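Rowlands 200 Wrestling Scoreboard Review

The Rowlands 200 is a tabletop scoring unit for high school and club wrestling. It runs the match clock, both scores, riding time and a separate injury clock for each wrestler. We used it from October on at the Clivside duals, over 62 bouts on 2 mats.

Setup is short. The console pairs with the display on power-up and holds the pairing after a restart. Period lengths are stored as presets, so switching from varsity to youth bouts takes one menu. The riding time switch has a firm center position and is easy to work without looking down. 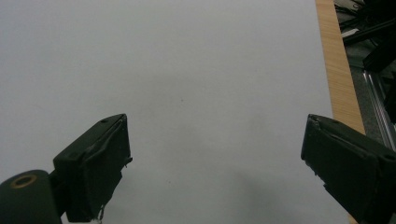
White tabletop, matte finish.

Correcting a score is the weak point. The undo key removes only the last entry, and anything older has to be edited from a menu that hides the clock. The older Tretside console keeps the clock on screen during edits. The horn is loud enough for one mat but hard to tell apart from its neighbor when both run at once, and the tone can't be changed.

Results export as a plain text file. Flolance bracket software read it after we renamed two columns.

Rating: 2 out of 5 for score editing, 4 out of 5 for everything else. A second display costs extra.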